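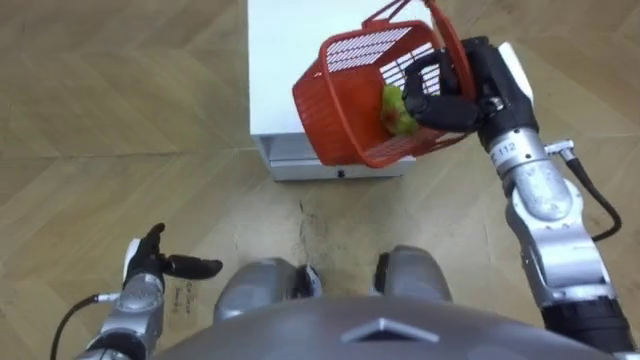 # Basket emptying, right hand tilt – May 8, 2022

Rudwood bench, household chores list, item 2: empty a basket of fruit. Right hand holds the red plastic basket by the rim and side, above the white cabinet, opening turned down and to the left. Left hand open, palm up. One apple-like fruit, green with reddish patches, still against the inner wall by the fingers at this point.

The chore looks trivial on paper. A person does it without looking, usually while talking. For us it splits into grip, lift, tilt and a decision about when the basket is empty, and the last of these is where the time goes.

## Notes

- Grip. Rim and side together is better than the handle alone. With the handle the basket swings and the wrist controller chases it. Keep this grip as the default.
- Slotted walls. The depth estimate reads straight through the gaps and returns floor or cabinet top. Fruit behind the slots comes and goes from one reading to the next. Raised with Sternow, who suggest a longer averaging window. Set to 693 ms for now, was 250.
- Tilt angle. The script stops at a fixed angle and holds. Anything resting against the wall nearest the hand is also the hardest thing to see, as the fingers cover part of it. Need a second look from another angle before the script is allowed to report "empty".
- Shake. Kinsella's version adds a short shake at full tilt. I would leave it out for soft fruit. Fine for potatoes.

## Time

Today's log has 29 attempts. Median cycle is almost 1180 seconds if the operator resets are counted, far less if they are not. Varnness want the figure without resets. I have put both in the table – a household has to do its own resets, so the longer one matters.

## Can it do the chore yet

Holding and tilting: yes, on a basket it has met before. Knowing that it has finished: no. I would not pass this as a kitchen task on the present script, and the shop-floor version with mixed parts has the same gap.

## To do

- Rerun with a solid-walled basket, same grip
- Try the left hand under the opening as a catch
- Check slack on the right forearm cable at full reach
- Clean the floor in front of the cabinet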